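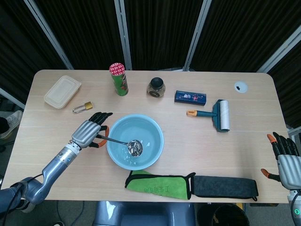

A robot hand at the ladle in a basin of water. The other hand waits on the right.

What we saw at the robot open day

By Hajar El Khatib, for young readers

Have you ever scooped soup with a ladle? You probably did it without thinking. For a robot it is a big job. In April I went to the open day at Drisport, a workshop in Ererau where people teach robots to do small things with their hands. I want to tell you what I learned there, because many of you wrote to ask me how a robot can pick things up.

The robot is called Tam. It has two arms and two hands, and each hand has fingers and a thumb, a little bit like yours. The fingers are black and some of the tips are orange. Tam works at a table, and on the table there are ordinary things: a food container, a padlock, a can, a small jar, a lint roller, some cloths. You maybe have most of them at home.

Why is a ladle difficult?

Tarek Kamel works with Tam every day, and he showed us the ladle. First he asked the children in the front row to close their eyes and pick up a spoon. Everybody could do it, some of them very fast.

"Your skin tells you where the spoon is," he said. "And your brain already knows how heavy a spoon is. Tam must work this out."

A ladle has a long thin handle and a round bowl at the end. If you hold the handle too loosely, the bowl turns over and the water falls out. If the robot closes its fingers in the wrong place, it catches only air. Then there is the metal. A steel ladle is shiny like a mirror, and clear water is hard to see for a camera, so Tam can be confused about where the bowl ends and the water begins.

How does Tam learn?

Tam learns from practice, like you learn to ride a bicycle. A person guides the robot through the movement many times, and a computer program keeps a record of each try. The program they use at Drisport is called Levura. When I visited, it had 993 tries with kitchen things in its memory. The good tries are useful, but the bad ones are kept too. Tarek told us that a dropped spoon can teach something.

A boy asked if Tam gets tired. It does not, but its motors can become warm, so after 25 minutes of work it has a rest. (The boy said he would also like this rule at his school.)

What are the other things for?

A robot which knows only one object is not very helpful. If the ladle is always alone in the same place, Tam could learn just the place and not the ladle! So the people change what is on the table and move the things to new positions. A soft cloth is a very different problem from a hard can. You can fold it, squeeze it or drop it, and each time it has another shape.

Some words to know

Gripper: the part of a robot that holds things. Tam's grippers look like hands, but many robots have a simple one with two fingers.

Joint: a place where something bends. Your elbow is a joint, and so is your wrist. Robots have them also.

Sensor: a part that helps a robot to notice what is around it. A camera is one kind of sensor.

Try it at home

You need a bowl of water, an empty bowl, a ladle or a big spoon, and a towel for the floor. Ask an adult first.

1. Put on thick winter gloves that may get wet.
2. Move the water from one bowl to the other with the ladle.
3. Now do it again, but with one eye closed.

Was it slower? Did you spill? Write down how many scoops you needed, then try it without the gloves and compare.

If you want to meet Tam, the next open day is in May. There is room for 50 visitors, and children under ten must bring a grown-up.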